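The Woman Who Sorts Other People's Drawers

Danica Krasniqi does not like the word junk. She prefers "unplaced." There are 43 unplaced things in the shoebox on her workbench when I arrive at Gimwood, the repair room she opened behind a shuttered bakery, and she can tell me what 5 of them are.

"The rest will come to me," she says. "Usually in the shower."

Krasniqi fixes small household mechanisms: kitchen timers, music boxes, the insides of blinds. Her real subject, though, is layout. Before she mends anything she takes it apart and sets the pieces out on a flat board, with space between them, in the order they came off. She has been known to do this to things that were working.

"My mother's egg timer," she admits. "It was fine. It's still fine. She keeps it in a different room when I visit."

She is strict about the board. It has to be pale, it has to be bigger than you think, and it has to sit on something dark that doesn't slide. Trays are out. A tray has sides, and small parts roll to the sides and hold meetings there.

"People put everything in one bowl," she says, with the face of someone describing a crime. "A bowl! Then they call me and say there's a piece left over. Of course there is. You made soup."

She tried selling a kit once, called the Momby, which was a board, a mat and a booklet of instructions. She printed 234 of them. Quite a few are holding up the far end of the bench.

Her evening class has done better. It runs from June until people drift off, and the first session involves no tools at all. Students get a handful of discs, pegs and plates and have to lay them out so that a stranger could put them back together. Then a stranger tries. Shamim Orakzai took the class two years ago and now helps teach it, though he still sounds a little bruised.

"I made a beautiful circle," he says. "Very pleasing. The other person had no idea where to start. Danica looked at it and said, 'Nice clock.'"

Orakzai argues for grids, provided they are loose ones. Krasniqi will allow a grid if the big parts go down first and the pegs stay near whatever they belong to. They have been having this conversation for some time - I heard it twice before the coffee was ready.

I ask whether her own house is this orderly. She looks at the shoebox, then at me.

"Put your cup on the mat," she says.

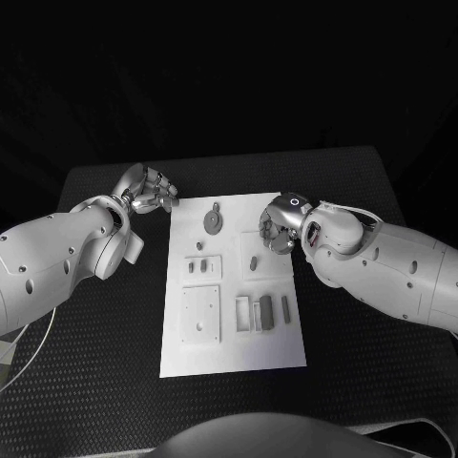 Parts in a loose grid on a white board, with a dark mat underneath.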